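4.2 Input handling and shot resolution

Brenix is a turn-based table game in which a disc is slid across a bounded surface towards scoring zones. Each turn consists of an aiming phase, a charging phase and a release. The aiming phase accepts left and right input only. The charging phase begins on key press and saturates after 500 ms, so that longer presses confer no further advantage.
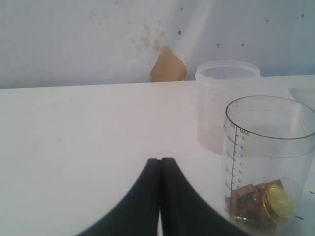

Shot resolution is computed on a fixed time step, independent of the display rate. Friction is modelled as a constant deceleration, and restitution at the cushions is set per level. The default level uses a plain white playing surface with a nearly horizontal back edge, comparable to the tabletop in Figure 1, and places no markings on it until the first disc has come to rest. Scoring zones are then drawn in a colour assigned by the level file.

Level files were authored in Saleck, which exports zone geometry as closed polygons. Each zone stores a point value, a colour and a priority. Where two zones overlap, the higher priority is applied. A disc is scored by its centre point, and a disc resting exactly on a boundary is awarded to the inner zone.

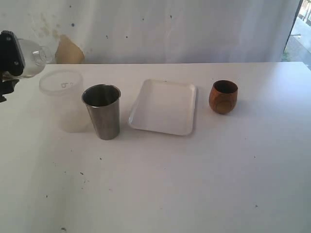 4.3 Opponent behaviour

The computer opponent, Wiriya, samples up to 15 candidate shots per turn and simulates each to rest. The candidate with the highest expected score is selected, after which Gaussian noise is added to both angle and charge. The noise variance is the only parameter that differs between the 5 difficulty settings. 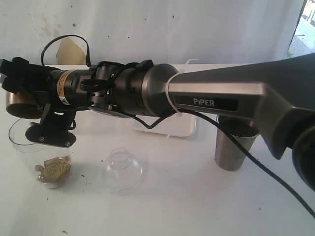 Sampling is biased towards angles that clear the nearest obstructing disc. Without this bias, the opponent frequently repeated blocked shots in the late game, and test players described its behaviour as stalled. Rebound shots are considered only when no direct path exists.

A total of 1,111 matches were logged on the Lekedard server during the trial in March. Matches abandoned before the third turn were excluded from the analysis of difficulty.

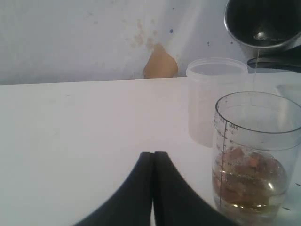 Replays were reconstructed from the input log alone, as the simulation is deterministic for a given seed.

Figure 3. White tabletop.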